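Search this site Search Go

Who runs the church hall? A term with the Hendton congregations

March
By Skye Haldane and Toàn Mạc

We set out to study how two congregations in Hendton came to share one building. The Methodists own it. The Vietnamese fellowship, led by Pastor Lộc Ngô, has rented it on the same mornings for long enough that both sides now claim to have invented the rota.

Our method was interviews, two services each and a questionnaire. We printed 200 copies and got 95 back, a better rate than our tutor predicted and a worse one than we told people at the time. Several came back with hymn requests.
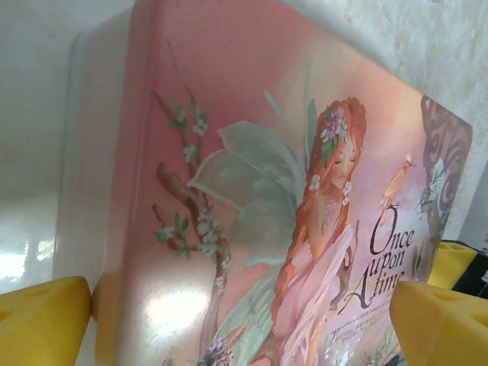

The main finding concerns the kitchen. We had prepared eleven questions on doctrine and one on catering, and the catering question filled most of our recordings. Duyên La, who handles bookings for the fellowship, gave us 40 minutes on the urn alone. Theology came up twice, once as a joke.

Money was calmer than we expected. The fellowship pays £2970 a year, which Odette Guillot, a Methodist steward, called "fair, or at any rate old". Neither side wanted to reopen it. The heating is a different matter - there is one thermostat and two opinions.

Access is still unsettled. Both groups lock up, both groups believe the other forgets, and the side gate has its own arrangements.
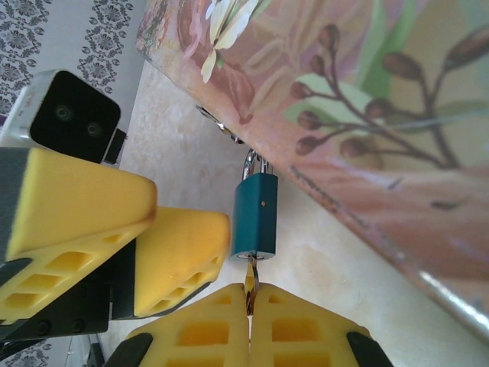
Fig. 2. Key and teal padlock.

A joint service was tried in Velport, the next parish over, and we hoped to compare the two. Velport did not answer our letters. We would also have liked more replies from under-25s, but those we approached were mostly stacking chairs and wanted us to help, so we did.

Transcripts are with the department office. Questionnaire totals are in Appendix B, apart from question nine, which we printed twice.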